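We use cookies to remember your preferences and to count visits. By continuing to browse you accept this. Manage settings | Accept

Project report: Melesine, a small strategy game with too many frogs
Submitted 23/06/2020

The plan was a turn-based game for two players that could be finished on a lunch break. The first full match of Melesine lasted 262 turns, so lunch would have needed to run into the following term.

Each player runs a village, Bellthorpe or Savstead, and sends frogs across a marsh to steal the other side's lanterns. Bellthorpe moves first. In the early builds Bellthorpe also won, nearly always, and I spent a fortnight blaming the dice code before admitting that moving first was simply very good. Savstead now starts with an extra lantern and the testers complain about both sides equally, which I have recorded as balance.

The board was cut from 15 columns to nine. Frogs can still jump, but a frog that lands in mud sits out a turn - this was a bug, and people liked it. The computer opponent, Wumbei, looks 4 moves ahead. Any further and my laptop made a noise like a hand dryer.

Wumbei was set to play itself overnight for 4,000 matches. It learned very little, but I did find out that a draw was possible, and that the game had no screen for one. It has one now, in a font I regret. 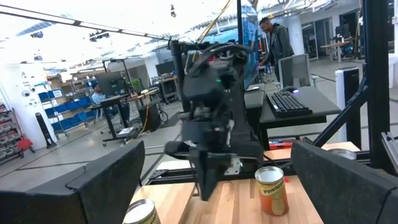 Why is there no online play?
Both players share one keyboard, as the saved match format changed every time I touched it and sending it over a network would have meant leaving it alone.

Still to do in July: sound, a rules page shorter than the game, and the crash when a frog is carrying two lanterns and gets stuck in the mud at the top edge of the board.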